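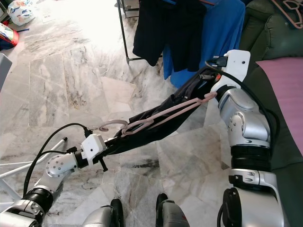

Pink hanger, black shiny garment. The hangers in question.

Forum > Home > Laundry and clothes storage
Plastic hangers: worth it or bin the lot?

ltrevor_52
Ok so sorting the clothes this weekend, whole household's worth. Got a mix of plastic hangers, light pink ones and some reddish brown. Do people keep these or go for the velvet ones? Black shiny stuff slides straight off. Also folding v hanging, where do you draw the line. Bit short on rail space (one rail, 151 cm, shared) so can't hang everything.
Trefor

yiranfu
Keep them. Velvet ones shed on dark things, had fluff on my work trousers for a month. For slippy tops do the elastic band trick, one round each end.

Hongjun X
Disagree, plastic is fine for shirts and rubbish for anything with weight. Coats go on wood. I binned 22 plastic ones in May and dont miss them.

ltrevor_52
Binned?? Charity shop surely.

Hongjun X
They wouldnt take them. Asked.

kang_lingyun
White shirts are the one thing I always hang. Fold a white shirt and you're ironing it again before you wear it, every time.

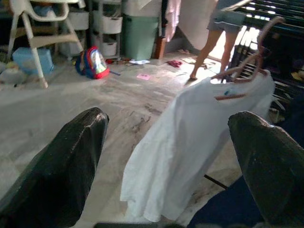

And do up the top button before it goes on the rail, otherwise the collar flops and the whole thing slides off one side. Takes two seconds. My mum did every other button as well but she had more patience than me.

yiranfu
Top button AND third one down. Otherwise agree

wan_fan
Nobody's said about hanging straight from the wash. Shirt on hanger while damp, pull the sleeves, leave it by the window. No iron needed. Got a Divon airer that takes hangers along the top bar, brilliant thing.

Hongjun X
Plastic hangers bend if you hang wet stuff on them. Jeans esp.

wan_fan
who hangs wet jeans on a shirt hanger

Hongjun X
My flatmate

ltrevor_52
Right, update. Set up the folding table as you lot suggested in the other thread, so much better than doing it on the bed. Hangers one side, crumpled white cloth the other.
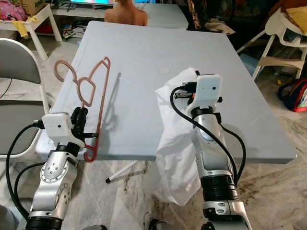
Only snag is the height, a bit low for me so my back's gone. Thinking of putting blocks under the legs. Anyone done that? Worried it'll wobble, it's a light grey plastic top thing not a proper table.

weidong.feng
Don't do blocks on a folding table. Mine slid off and took a full basket with it. Sit down to do it, or use the kitchen worktop.

yiranfu
Bed risers work! the cup shaped ones so the foot sits inside. Check the size of the foot first tho

weidong.feng
On a hard floor they still move about. Up to you.

kang_lingyun
Sit down. Pair of folding chairs, one for you and one for the pile. Done it that way for years.

ltrevor_52
Sitting it is then. Next question, the heavy stuff. Joggers, jackets, checked shirts. Hang or fold?

Hongjun X
Jackets hang, joggers fold, checked shirts who cares.

kang_lingyun
I care! Flannel ones fold, thin cotton ones hang. And joggers rolled not folded, they go in the drawer on end so you can see them all.

wan_fan
Was going to say get the Prasta drawer dividers but they've gone up to 249 for the full set which is robbery. Shoebox lids do the same job.

weidong.feng
Before any of that, sort it. Dont fold straight from the heap, you end up making four half piles and moving them all twice. This is my order, has been since we had kids:

1. Whites out first, all of them, own pile. They pick up fluff off everything else.

2. Shirts next, checked and plain together, give each one a good shake and straight on a hanger if it's going on one.

3. Big dark things last, jackets and trousers and so on. Check pockets, tuck drawstrings in so they don't tangle.

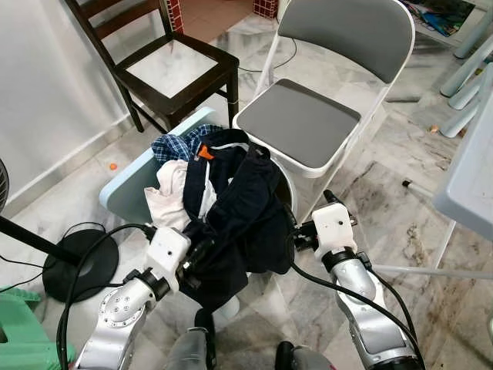
4. Socks and smalls. Whatever's left at the bottom. Tip it out on the table and pair up there.

Hongjun X
Big things FIRST surely, then you can see what you've got. Halves the heap

weidong.feng
Then the whites are rolling round with the socks. No.

yiranfu
with Hongjun on this one, sorry

ltrevor_52
Went with big things last and it was ok. Keeping the pink hangers, elastic bands on order. Will report back re joggers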